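Undano: come and see us in Prinda this February!

September 26, 2023

Hello from all of us at Undano! I'm Fanni Farkas, I look after events here, and I'm very happy to say we're going to the Prinda Laboratory Methods Meeting in February. You'll find us at stand 92, next to our friends from Bodnár.

We're bringing Animix, our software for scoring sleep recordings, and I can't wait to show you the new version. It now reads files from 13 kinds of amplifier (yes, the old ones too), and the export screen has been redone from top to bottom — lots of you wrote in about that one!
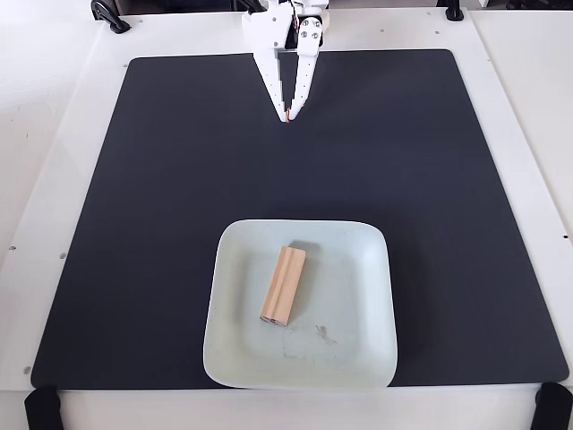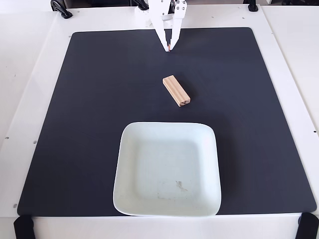 White two-finger gripper above a dark mat, in both pictures.

My colleague Irén Pálfi will be giving a talk on spotting artefacts in long overnight recordings. She has worked through 285 of them for it, and she'll happily stay behind to look at your own data if you bring it on a laptop. Her room holds about 403 people, so do come along even if you haven't booked.

We'd also love to hear what you're working on — half of what goes into Animix starts as a chat over coffee at a meeting like this. If you'd like a proper sit-down demo, drop me a line through the contact page and I'll keep a slot for you. Demos are free and last half an hour.

Press contact: Fanni Farkas, Undano events desk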